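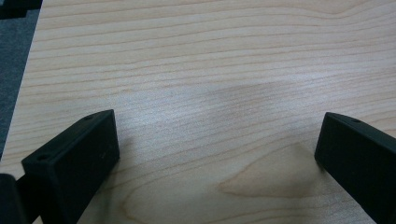
Looking after club sports gear at home

Updated 8 July 2024

Most junior and social clubs hand the gear out at the start of the season and ask for it back at the end. In between it lives in somebody's garage or laundry. These tips cover the jobs that come up most often at Murusthorpe, where we run cricket in summer and netball and soccer in winter, but they will suit most household kits.

Cricket bats

Raw linseed oil is still the one to use on a natural faced bat. Put a teaspoon on a soft rag and wipe it over the face, edges and toe. Keep it off the splice, the handle and the stickers. Lay the bat flat overnight, face up, then wipe off whatever has not soaked in. Two light coats are enough for a new bat. A bat with a clear protective sheet only needs oil on the bare wood at the back, and not much of that.

For fine surface cracks, rub lightly with 200 grit paper, wipe off the dust, then oil and leave for a day. Finish with 300 grit if the face feels rough. Tape over edge cracks with fibreglass bat tape. If a crack runs right through the edge, take it to a repairer.

Lay used oily rags out flat, outdoors, until they are stiff and dry before you bin them. A bundled rag with linseed oil in it can heat up and catch fire on its own.

Grips

Old grips come off easily if you roll them from the bottom up. If one is stuck, slit it lengthways with a blunt-nosed pair of scissors. Wipe the handle with methylated spirits and let it dry. Dust the inside of the new grip with talc, roll it onto the cone and push it down the handle a little at a time. Finish the top with electrical tape.

Pads, gloves and helmets

Do not put batting gloves in the washing machine. The padding shifts and the leather palms go hard. Turn the cuffs back, wipe the palms with a damp cloth and hang them by the strap in the shade. Never dry them on a heater or the dashboard of the car.

Pads can be scrubbed with a nail brush and a bucket of warm water with a squirt of dish soap. Go easy on the water near the stitching. Rinse with a clean cloth and stand them up to dry with the straps undone.

Helmet liners usually come out. Wash them by hand and wipe the shell with soapy water only. Solvents, including the methylated spirits you used on the bat handle, can weaken the shell. Any helmet that has taken a hard knock should be replaced.

Balls

Netballs and soccer balls lose air slowly even when nobody uses them. Check them before training with a gauge, and go by the pressure printed near the valve. Wet the needle before it goes in - a drop of glycerine or valve oil is best, but water will do. A dry needle can tear the valve.

To find a leak, brush soapy water over the valve and seams and watch for bubbles. A slow leak at the valve can sometimes be fixed with a few drops of valve oil. A leak at the seam generally means a new bladder or a new ball.

If balls are going away until December, let a little air out, but leave enough for them to hold their shape.

Boots and shoes

Knock the mud off while it is damp, then use an old dish brush around the studs. Pull out the insoles and stuff the boots with newspaper. Change the paper after an hour or two, and leave them somewhere airy overnight. Screw-in studs should come out a few times a season for a smear of petroleum jelly on the thread. Otherwise they rust in and you will need pliers.

Bibs and shirts

Cold wash, inside out, no fabric softener. Softener leaves a coating that holds smells in. For shirts that still smell, soak them for an hour in a bucket of cold water with 100 mL of white vinegar, then wash as usual. Do not mix vinegar with bleach. Iron-on numbers last longer if they never see the dryer.

Grass stains come out best before the wash. Rub in a bit of laundry liquid with an old toothbrush and leave it for 15 minutes.

Storing the kit bag

Empty the bag completely at least once a month. Shake out the grass, wipe the base and leave it unzipped. Mice like the padding in old pads, so hang the bag from a hook if you store it in a shed.

Write your team name inside the flap with a laundry marker. Bags get swapped every year at the Clanach carnival.

Spare grips, needles and bat tape are kept in the clubroom cupboard. See Wilfredo Layug on training nights for the key.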